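Clarkik gripper add-on for simulation: worth buying for long thin objects?

Asked April 26, 2023 in Robot Kits and Software

I am thinking to buy the Clarkik gripper package for the Listum simulator. The price is 400 for one seat and there is a trial of 30 days, but my trial is already used on another computer. My students must pick up toys and small household things from a table. Boxes and balls are easy in every program. My question is about long objects with thin parts on top. Does the gripper behave well with them, or does it push them away? Also, is the wrist view good enough to judge the angle before closing?

2 answers

Answer 1 (accepted)

I use this package since November at a small training center in Tudville, so I can tell you my experience. The two-finger model is good. The fingers close evenly and you can set the force limit in steps. With long objects the approach angle matters very much. If the object is tilted against the gripper, one finger arrives first and the object turns. I rotate the wrist before I go down, and I take the object at the body, never at the thin parts. The physics of thin rods is the weak point of the package. I had to give them a simpler collision shape by hand, and the manual has only half a page for this.

The wrist view is enough for me. You have both fingertips in sight and the table behind the object.

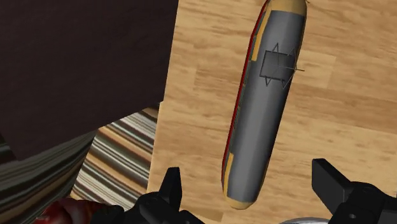 Toy train car in the wrist view, fingers open, before I correct the angle.

One warning: the standard object library has 200 models, and many of them are furniture. Ask the seller for the list first.

Answer 2

We got it from Lambrechts, order code 833 I think. Support answers slowly but they answer. No idea about trains, we only do cups.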